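장난감 정리 기준을 다시 세우며

본 블로그에서는 그동안 주방과 현관의 수납을 중심으로 기록을 남겨 왔습니다. 이번 글에서는 분류가 가장 까다로운 품목인 장난감을 다루고자 합니다. 지난 5월부터 적용해 온 기준을 정리한 것이며, 유사한 고민을 하시는 가정에 참고 자료가 되기를 바랍니다.

우선 기존 방식의 문제점을 말씀드리겠습니다. 저희 집에서는 오랫동안 뚜껑이 있는 깊은 상자 하나에 모든 장난감을 보관하였습니다. Odstead로 이사할 당시 구입한 상자로, 용량이 60리터에 달하여 당초에는 충분하다고 판단하였습니다. 그러나 깊은 상자는 아래에 놓인 물건을 꺼내기 위하여 위의 물건을 모두 들어내야 하는 구조입니다. 아이는 필요한 블록 하나를 찾기 위하여 상자를 통째로 뒤집었고, 저녁마다 바닥의 물건을 다시 담는 작업이 반복되었습니다. 담는 순서에 기준이 없었으므로 다음 날에도 같은 상황이 발생하였습니다.

이에 따라 Domgate 상가의 생활용품점에서 얕은 쟁반형 용기를 구입하여 시험 운용을 시작하였습니다. 가격은 개당 2869원이었습니다. 선정 기준은 높이였습니다. 한 층으로 펼쳐 놓았을 때 내용물이 모두 보이는 깊이여야 하며, 가장자리가 있어 공이 굴러 나가지 않아야 합니다. 처음에는 Veltix 칸막이 선반도 검토하였으나, 칸마다 물건을 지정하여야 하는 방식은 어린 사용자에게 적합하지 않다고 보아 제외하였습니다. 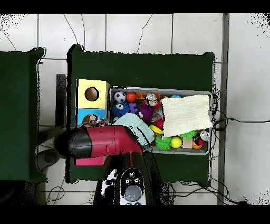 분류의 출발점은 형태와 촉감으로 정하였습니다. 색상별 분류는 보기에는 정돈되어 있으나 아이가 물건을 찾는 방식과 일치하지 않으며, 용도별 분류는 어른의 기준에 가깝습니다. 축구공과 테니스공, 초록색 돌기 공 두 개는 크기와 표면이 서로 다르지만 모두 구르는 물건이라는 점에서 하나의 묶음으로 취급합니다. 눈이 달린 파란색 돌기 공은 판단이 필요한 품목입니다. 인형으로 볼 것인지 공으로 볼 것인지에 대하여 가족 간 의견이 나뉘었으며, 현재는 공으로 분류하고 있습니다. 노란색과 하늘색 정육면체를 쌓은 도형 맞추기 장난감은 쟁반에 넣지 않고 그 옆에 별도로 두는 것을 원칙으로 합니다. 부피가 큰 물건이 쟁반 안으로 들어오면 작은 물건이 가려지기 때문입니다.

다음은 천류의 처리에 관한 사항입니다. 수건이나 뜨개천을 장난감과 함께 두는 것이 적절한지 문의를 받은 바 있습니다. 원칙적으로는 분리 보관이 바람직합니다. 천이 위에 덮이면 그 아래의 물건은 사실상 없는 것과 같아지며, 얕은 용기를 선택한 이점도 줄어듭니다. 크림색 수건 한 장만으로도 쟁반의 오른쪽 절반이 덮이는 것을 확인할 수 있습니다. 다만 저희 아이는 천으로 물건을 덮었다가 들추는 놀이를 즐기므로 놀이 시간에는 사용을 허용하고, 정리 시에 가장 먼저 걷어 내도록 하고 있습니다. 걷어 낸 천은 접어서 서랍에 넣습니다.

정리 절차는 다음과 같이 운용합니다. 먼저 천을 걷고, 이어서 공을 한쪽으로 모읍니다. 그다음 블록을 반대쪽에 놓고, 남은 자리에 봉제 인형과 작은 모형을 배치합니다. 작은 모형은 마지막에 놓아야 다른 물건에 깔리지 않습니다. 이 순서는 처음 한 주 동안 어른이 함께 수행하였으며, 이후에는 아이가 천과 공까지를 맡고 나머지를 어른이 마무리하고 있습니다. 시작 시각은 저녁 7시로 고정하였습니다. 시각을 고정하기 전에는 식사 전과 취침 전 사이에서 정리가 계속 미루어졌습니다.

장난감이 아닌 물건의 혼입 문제도 언급할 필요가 있습니다. 쟁반에는 음료 캔, 병뚜껑, 머리끈과 같은 생활용품이 수시로 들어옵니다. 빨간색 음료 캔이 쟁반 구석에 누워 있는 것도 그러한 사례에 해당합니다. 캔은 소꿉놀이의 소품으로 쓰이는 경우가 있어 일률적으로 폐기하지는 않습니다. 대신 개봉된 캔은 절단면의 위험이 있으므로 반드시 회수하고, 개봉되지 않은 캔은 놀이가 끝나는 즉시 주방으로 돌려보냅니다. 병뚜껑은 크기가 작아 예외 없이 회수 대상입니다.

세척 방법에 대하여도 간략히 기록해 둡니다. 표면이 매끈한 공은 물수건으로 닦는 것으로 충분합니다. 돌기가 있는 공은 사이에 먼지가 끼기 쉬우므로 미지근한 물 300밀리리터에 중성세제를 소량 풀어 부드러운 솔로 문지른 후 그늘에서 건조합니다. 봉제 인형은 세탁망에 넣어 세탁하며, 완전히 마르기 전에는 쟁반에 넣지 않습니다. 쟁반 자체는 바닥의 부스러기를 털어 내고 마른 천으로 닦습니다. 테니스공은 세척 후 복원 상태가 좋지 않아 현재 적절한 방법을 찾고 있습니다.

비용 측면에서는 쟁반 두 개와 세탁망을 제외하고 추가로 지출한 항목이 없습니다. 이전에 사용하던 깊은 상자는 Buckley 담요와 계절 의류를 보관하는 용도로 전환하였습니다.

아직 해결되지 않은 과제도 있습니다. 첫째, 투명한 플라스틱 소품은 쟁반 위에서도 눈에 잘 띄지 않아 자주 누락됩니다. 둘째, 선물로 들어오는 장난감의 수량을 조절하는 기준이 마련되어 있지 않습니다. 쟁반에 한 층으로 놓이는 만큼만 꺼내 두고 나머지는 벽장에 보관하는 교대 방식을 검토하고 있으며, 교대 주기는 아이의 반응을 보아 결정할 예정입니다. 벽장 선반의 치수를 다시 측정한 후 다음 글에서 배치안을 게시하겠습니다.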